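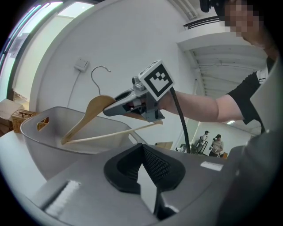
Tonantzin Salinas

Closet and laundry room check, Xolalpa guest house, 28/02/2018

Closet rods - tight in their brackets. OK.
Hangers - wooden ones checked for splinters and loose bars. Two thrown out.
Smoke alarm - tested, sounds fine. Battery changed in November.
Dryer vent - lint packed behind the flap. Cleaned, check again next month.
Washer hoses - left one is bulging near the tap. Replace before the next guests. Melquiades Medrano has the part.
Ironing board - leg lock slips. Do not use.
Outlet by the sink - trips on test, resets. OK.
Top shelf, room 2 - one screw missing. Still open.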